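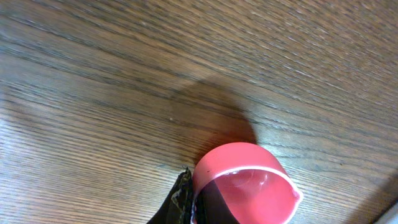

Danladi Table Notes
README for the cups and tabletops folder

Hello, and thank you for taking the time to open this before diving in. The folder holds our notes and pictures of everyday plastic cups on wooden tables, gathered in kitchens and dining rooms across Clekadley and Murnby. It began as a small household project and has grown rather more than we expected - there are now 1,847 entries, taken in 25 homes, and we are still fond of nearly all of them.

What is in the folder
Each entry has one picture and one line in notes.csv. The line gives the colour of the cup, the kind of surface it stands on and anything the owner wanted to tell us. Some owners wrote a single word and some wrote us a lovely long letter, which we have shortened as kindly as we could.

How we name colours
We use plain words such as pink, red or pink-red. See-through plastic is a nuisance here, as a cup can look quite coral at the rim and much paler inside. Please go by the rim. Wood is simply light, medium or dark brown, and we leave out the type of tree unless the owner knew it.

Known gaps
There are 37 entries with no surface filled in, all from the first batch in March. Marks and specks on the wood are left as they were. Glass and china are in the Cosex folder.

Changes
Version 2, November 8, 2023: spelling tidied, two colour names merged.

Looked after by Asabe Ekpo and Funmilayo Olatunji. Do write to either of us if you find a mistake, or if you have a cup you would like to add.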